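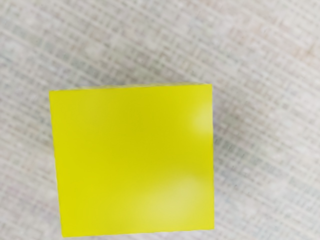 Section 3. Setting up the Pliltura cell in the practice sim before your shift

Read this before you touch the live cell. It's for packers, line leads and anybody moved over from hand sorting at Cheetham. Techs have their own book.

3.1 What changes for you

The arm does the lift and place. You don't stand at the belt any more. You feed trays, check the overhead view, clear faults, sign the count. Less lifting, more watching. Some people get sore eyes the first couple weeks, so rotate.

Job titles stay the same for now. Pay grade questions go to Amerley Dramani, not to the line lead. Line lead doesn't have the answer and will just walk over to Amerley anyway.

3.2 Before you start

You need:
Your own login. Don't share. The count goes against your name.
Screen at station 2 switched on and past the Grorkska start page.
Practice mode showing in the top bar. If it says LIVE, stop and back out.

CAUTION: Practice and live look a lot alike on the small screen. Read the top bar every time. Every time.

3.3 Load the one-block job

1. Log in. Wait for the menu, it's slow first thing in the morning.
2. Pick Practice, then Single Block.
3. Choose the yellow block. Other colors are for later lessons.
4. Choose the woven mat surface. Plain surface is fine too but the pass marks were set on the mat.
5. Press Load. Don't press it twice. Twice gives you two jobs in the queue and you have to clear one by hand.
6. Open the overhead view.

The overhead view should give you the top of the block with sharp corners, mat showing around it. Block can sit off center and a bit crooked. Leave it. Finding a crooked block is the arm's problem and that's what you're testing.

Pale patches on the yellow are OK. It's the lighting in the sim. Don't log them as damage, we got a pile of those reports in March.

NOTE: From straight up you get almost nothing of the sides. You can't judge height from this view. Switch to side view if you need height.

3.4 Set the pick

1. Tap the block once. An outline comes up.
2. Check that the outline sits on the edges of the top face. If it's caught part of the mat, tap Clear and try again.
3. Weave sometimes fools the outline. Drop the Detail slider by one notch, tap again.
4. Set the tray number. Practice tray is 12.
5. Set speed to Slow. Leave it on Slow for your first 6 runs.
6. Press Check. Green bar, go on. Amber bar, go to 3.6.

3.5 Run it

1. Say "running" out loud. Yes in practice too. You want the habbit before you're on the floor.
2. Press Run.
3. Hand near the Stop key till the job ends. Not on your phone, not on the tray cart.
4. When the job ends, check the tray view. Block in tray, mark Pass. Anything else, mark Fail and write a line saying what you saw.
5. Reset, run again.

A fail doesn't count against you. A fail marked as a pass does. Nana Zakaria goes through the logs at shift change and will ask.

CAUTION: Stop in the sim just freezes the screen. Stop on the floor cuts the arm and may drop what it's holding. Keep feet and hands out from under. Full steps in Section 5.

3.6 If something's off

No block in the view: wrong camera picked, or the job didn't load. Check camera first.

Block fills the whole view, no mat showing: zoomed in too far. Tap Fit.

Outline jumps around: Detail too high. See 3.4, step 3.

Amber bar stays on after a retry: write down the code, log out, log back in. Same code again, call the tech desk. Don't keep hitting Check.

Screen frozen and you didn't press Stop: leave it, call the desk. They want to see it frozen.

3.7 Moving to the live cell

You need 12 passes in practice, and a line lead has to watch the last 3. Lead signs the card, you keep the card.

First live shift is always two people. One on the screen, one on trays, swap at break. If you get put on alone, say no and call Nana. That's agreed with the floor managers and it covers Gotham site as well, same rule.

People coming off hand sorting: you know the product better than the cell does. If a pick looks wrong to you, stop it. Stops are not timed and don't go on your record. Write down why in the log, a few words is plenty, the techs use those to fix teh settings.

Not comfortable with the screen work? Ask for another practice block, it's paid time. Tray side only is also open for now, put your name on the sheet by the station.

NOTE: Old hand sort bench stays set up behind the cell. When the cell's down we go back to it. Keep gloves in your locker.

Next: Section 4, two blocks and mixed colors.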